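Taping out the table: do you insist on it?
Cells and benches board, 12th February

marrowfat
We're rewriting the bench rules at Stukeren and I've been told the grid is "optional from now on". I'm not happy. My view is every two-arm table gets papered and taped before anybody runs anything, and objects get written down by cell. Am I being a dinosaur?

Pib_77
Bit of one, yes. We dropped tape at Skavus in July. It lifts, it creases, and then you've got people trusting a line that's moved. We log positions from the arm itself now and I don't miss the stuff.

marrowfat
And when somebody bumps the tray at lunch? How do they put it back?

Pib_77
They don't, they re-log it. Takes a minute.

oldsolder
I'm with marrowfat on the grid but not on the paper. Ours gets changed every 50 runs and it still ruckles up. Bare table, tape straight on, done. Our limit is 900 runs before the whole lot is redone and we've never had to argue over it.

Pib_77
900 on the same tape?? Grim.

tansy_b
Can I ask what you write down for things that sit in more than one cell? The Bronenico template only gives you one box per object and I've got a rack that won't fit in any of them.

marrowfat
Near left corner, always, then a note. I've got 1,122 entries done that way and can still read the lot.

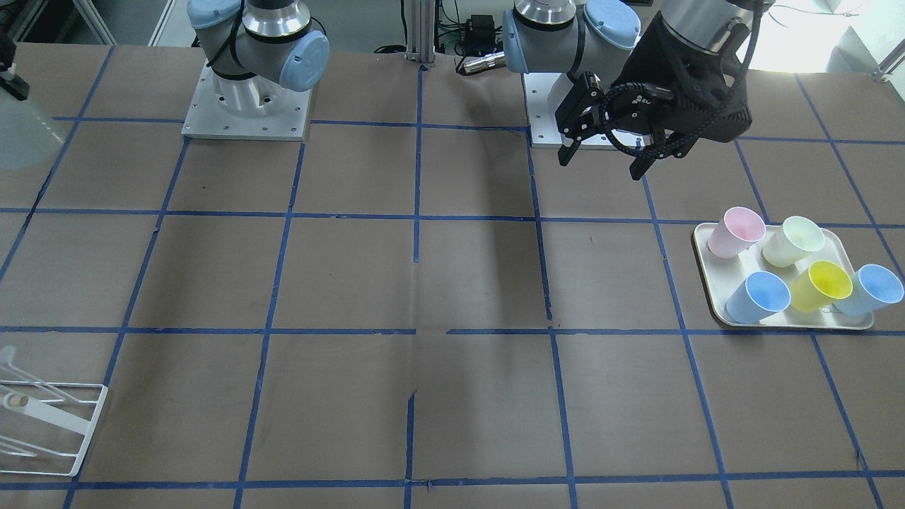 My rule for two-arm tables is that left and right mean the robot's left and right, never yours, and it goes in bold at the top of the sheet. Stand where this was taken from and the arm with the black gripper is over on your right, but it's the robot's left arm – I've watched new starters write it up wrong all week. Same goes for the tray of cups. Pick one side to stand on and say so!

tansy_b
Oh, that explains half my sheet. Thanks.

Pib_77
Fine, agreed on left and right. Still not buying tape. Pai table next door has none and they're doing all right.

oldsolder
Pai table has one arm though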